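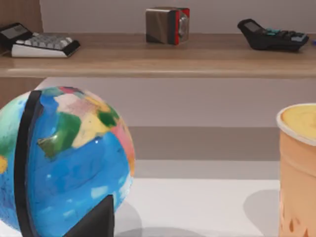

El club de robótica de Woretville abre sus puertas en octubre (¡y yo no duermo de los nervios!)

Hola a todos, soy Catinca Bratu, coordino el club de robótica del instituto y me ha tocado escribir la nota de prensa, así que perdonad si me sale más carta que nota. En octubre enseñamos por fin Seltora, el proyecto en el que 13 estudiantes llevan metidos seis meses: un escritorio simulado por ordenador donde aprenden a programar un brazo robótico antes de acercarse a uno de verdad.

La tarea estrella es la del vaso de café, que parece una tontería hasta que la intentas. Hay que llevar la pinza hasta el vaso y cerrarla por la parte baja, con el resto de la mesa ocupada por las cosas de cualquier oficina: ratón, móvil, grapadora, una planta... Nelu Moldovan, de último curso, ha repetido el ejercicio 400 veces y todavía le cambia cosas al código cada tarde (¡Nelu, déjalo ya!).

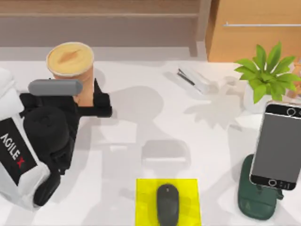

Cómo venir

La presentación es en el aula Prava, a las 18:00, con entrada libre. Habrá ordenadores para que cualquiera pruebe el simulador, y los del club estarán al lado para echar una mano. Prensa y familias, preguntad por mí en conserjería o llamad a la extensión 2159.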